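**23/09/2018**

Sunday, and I spent it on the Brirkitz rules for robots working inside open computer cases.

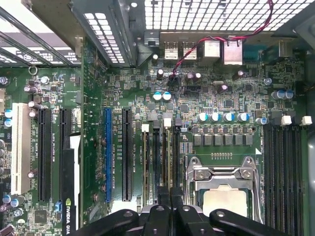
*Gripper over the memory slots, left of the CPU socket.*

Rule 2 says the arm must stay clear of "delicate parts". I would like to meet the part of a motherboard that isn't. I've changed it to name the slot latches, the little capacitors and any thin wire crossing the ports – the red and black twisted one gets its own line.

Rule 11 wants every stop written down by hand. Sunov's log has 1,236 entries since February, most of them reading "stopped". Vávra's copy of the rules still has the coffee ring on it, and no other marks.

I've asked for a speed limit near the socket. They will want a meeting. Soup for tea, then bed.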